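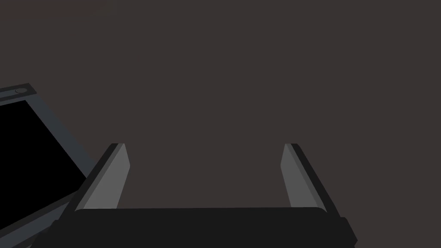 A pilot's logbook kept in a bank deposit box in Gavbridge has shed new light on a long-distance flight that was given up for lost between the wars.

The aircraft, a single-engined monoplane called the Prothero, left the grass airfield outside Gavbridge one morning in April on the first stage of a planned journey of 3,335 miles. It carried a crew of two. Newspapers of the day reported that it had come down at sea soon after take-off, and a memorial service was announced before word arrived that both men were alive.

Until now, little was known about where they had been in the meantime. The logbook, which went on show at Gavbridge Museum on October 4, 2018, says the Prothero flew inland in thick cloud for over six hours and landed in a hayfield near the village of Trokow, a long way south of its route. The nearest telephone was out of order and the road to the next town was flooded.

Entries for the first part of the flight are short and mostly deal with fuel and compass headings. The writing becomes harder to read once the cloud closes in, and one page has been torn out close to the binding. The museum does not know when that was done.
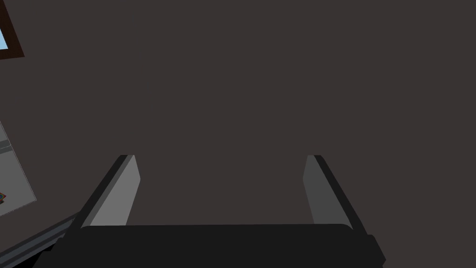 The logbook also settles an argument about the aircraft's undercarriage, which was rebuilt in the winter before the flight. Some model makers have always shown the main legs as upright. A pencil drawing inside the back cover shows them rising from a wide crosspiece and leaning slightly inward, with a strut behind each one. A note beside the drawing says the change was made after a heavy landing and that the new legs were "stiff but safe".

The museum has compared the drawing with the only known photograph of the Prothero on the ground. The photograph was taken from the side and the lower part is blurred, but the strut behind the nearer leg can be made out.
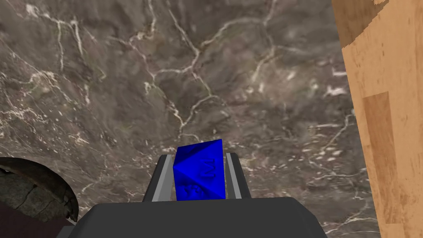 *The blue eight-sided die between the gripper's fingers.*

The Prothero never completed its journey. According to the logbook, the engine was damaged in the landing at Trokow and the wings were taken off so that the aircraft could be moved by cart to the railway. It was later sold to Vonberg, the firm that had supplied the engine, and is thought to have been broken up for parts.

Both men returned to Gavbridge by train. The town council had arranged a dinner for the end of the flight and decided to hold it anyway. A menu card from the evening was found tucked into the logbook, signed by several of the guests.

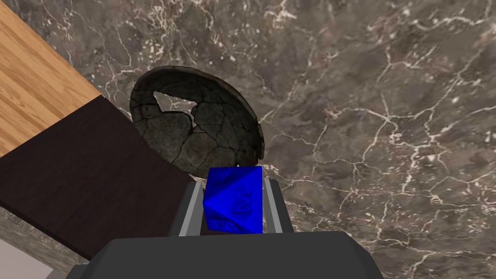 The logbook passed through the family of one of the crew and was placed in the bank some years after his death. His relatives have lent it to the museum on condition that it stays in the town.

It is being shown alongside the menu card, a map of the planned route and a piece of fabric said to come from one of the wings. The pages are being copied so that visitors can read them on a screen next to the case. Entry to the museum is free.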